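From: Janka Jurčo
To: allton-swap list
Date: Tuesday, March 17, 2026
Subject: Re: [allton-swap] Postage on small parcels, and the August swap

Uriel Lozano wrote:

> Two things. First, I mailed three boxes of tea tins to Nestitz last
> month and paid more for postage than the tins are worth. Is anyone
> else finding this? Second, do we have a limit on how many items a
> member can bring in August? Last year one table had 177 and the
> people next to it had no room to put down a cup.
>
> Uriel

Uriel,

On postage, yes. The price goes up a step at 700 grams, and most tins packed in a box with paper come in a little over that. I have switched to padded envelopes for anything flat and I keep boxes for the round tins and the ones with hinged lids. Two small parcels can be cheaper than one big one, so weigh them both ways before you go to the counter.

Don't wrap printed tins straight in newspaper. The ink comes off on light colors, and I have a cream Drokley tin with half a headline on the lid to prove it. Tissue first, then whatever you like.
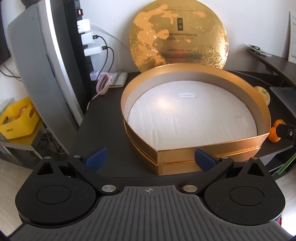 As for August, there was a limit of 101 items per table, set the year we moved to the Allton hall. It was never dropped, it just stopped being printed on the form. I would put it back on. Spares can stay in a crate under the table and come up as things sell.

The hall is booked for the Saturday and the rent is the same as before. We have around 3,000 tins listed in the catalog now, and I still need the entries from the Nestitz members – makers and lid types at least, sizes if you have them. Please send them as a plain list. I can't open the last file I got.

Uriel, I can bring your two spare biscuit tins back with me if you still want them.

Janka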